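Home | News | Workshop Notes | Archive | Contact

Workshop Notes: Looking after the fabric grippers
Feb 7, 2021 | By the Sekmont bench team

We have 11 of the two-finger hand-held grippers in service now, and most of the questions that reach us are about upkeep. These notes cover the ones used for the Britavero folding work, where the tools spend all day in blankets, sheets and printed cotton. Cloth is harder on them than boxes or bottles ever were.

Lint is the main trouble. Plush blankets shed short fibers, and the fibers pack into the fine ribs on the finger pads until the pad slides over cloth it used to pick up. 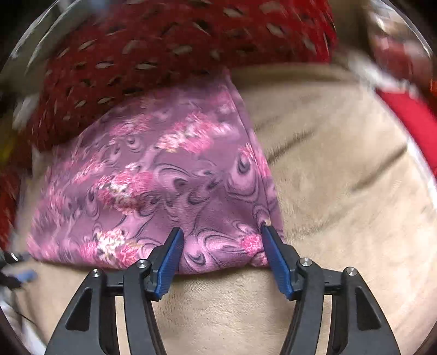

Brush the pads along the ribs with a dry nylon brush at every break. Don't use alcohol. We tried it in July and the ribs went shiny and lost their bite within a couple of weeks. If brushing doesn't bring the grip back, change the pad.

Pivot screws come next. There are four on the front of each tool, two to a side, and they back out slowly with use. Hold the tool upright, open it fully and rock each finger with your thumb. Any click means a loose screw. Snug it with the short driver from the Hekeck kit, then open and close the tool a few times. The fingers should move freely under their own spring. If they drag, you went too tight - back off a touch and try again. 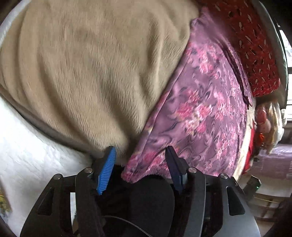 Check that the two tips still meet before you put the tool back to work. Close it on a strip of thin cotton and pull. The strip should hold evenly across both tips. If one corner slips out, the link arm on that side has probably taken a knock, and the tool should go on the repair shelf with a tag saying which side.

Keep the cable clear of the arms too. Leave a loose loop below the body so it can't get pinched when the fingers open wide.

Pads are stocked in the Sebastian building, room 349, bottom drawer. Take a matched pair, even if only one side looks worn, and write the tool number on the sheet. We are down to 3 pairs, with more on order.

Share | 3 comments | 460 views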